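Part-time Activities Organiser, Jirnholm House
Posted 28th November by Anahera Goodwin

Jirnholm House is looking for an activities organiser to work 22 hours a week across our day centre and the sheltered flats next door. The post is permanent, with a three-month trial period, and is open to people who have done this kind of work before as well as those who would be new to it.

The day centre is open to anyone over 60 who lives in the town or the villages on the Wenonum bus route. Most of our regulars come two or three times a week. Some walk over from the flats and others are brought in by our minibus, which arrives at ten and leaves again at half past three. Lunch is cooked on site. The current programme includes cards and dominoes, chair exercise, a singing group, a reading group that is between books at the moment, and a craft table that has done well since it moved to the front room, where the light is better.

You would plan the programme a month ahead, run most of the sessions yourself and book outside visitors for the rest. You would also write the monthly sheet that goes through the doors of the flats, keep the materials cupboard stocked from a small budget, and keep a simple record of who came to what. We need the record for our funders, but it is also how we notice when someone has stopped coming, and you would be the person who rings them up.

A fair part of the job is talking to people. Not everyone who comes to the centre wants to join in with something, and we would like whoever takes the post to be comfortable with that. Several members come for the newspaper and the soup and have done so for years. Others will say no to the singing group six weeks running and then turn up on the seventh.
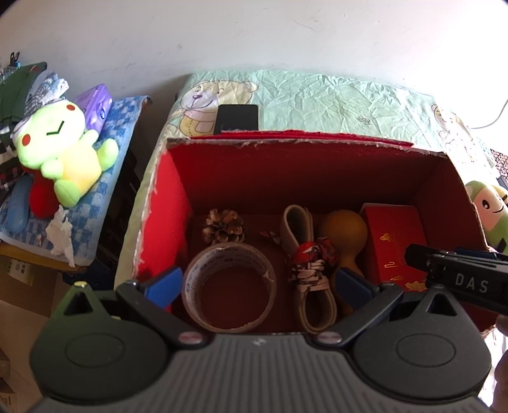 The hours are Monday to Thursday, ten until half past three, with lunch taken alongside members and paid. There is one Saturday event in July, the garden open day, for which you would be given time off in return. We close for a week at Christmas and for the usual bank holidays. Evening work is rare and would be agreed with you well beforehand.

You will need to be organised enough to keep several things going at once, able to write clearly, and happy to stand up and speak to a room. You should be able to use email and make a basic poster on a computer. Some lifting is involved, mainly folding tables and chairs, and if that would be a difficulty please tell us, as it can usually be arranged another way. A driving licence would be useful but you do not have to have one. Experience with people who have dementia or hearing loss would also be useful, and training in both is given in the first few weeks.

We can't offer this post as a job share or as home working. The person appointed will need a background check, which we pay for, and two references, one of them from a recent employer, tutor or someone you have done unpaid work for.

Pay is on point 23 of our own scale, and the full scale is sent out with the application form. You would have a pension, paid holiday in proportion to your hours, and free parking behind the building. There is also a bus stop outside the gate. You would report to Innes Gillies, who manages the day centre, and would work most closely with the cook and the minibus driver.

To apply, ask for a form at the front desk or ring the office on extension 258 and we will post or email one to you. Please do not send a CV on its own. The last section of the form asks you to describe a session you would like to run and what you would need for it. A page is plenty. It can be something you have done elsewhere or something you have only thought about.

Interviews will be held at the centre in the new year. They take most of a morning and include half an hour in the lounge with members, who will be asked afterwards what they thought. Travel costs within the county will be paid back if you keep your tickets.

If you would like to look round before applying, come any weekday afternoon except Friday and ask for Innes. The side door is the one to use while the ramp at the front is being relaid.

Recent vacancies
Relief minibus driver, Jirnholm House
Kitchen assistant, mornings only, McIver Court
Night support worker, McIver Court
Befriending visitors wanted, Wenonum villages
Office cleaner, Conoveo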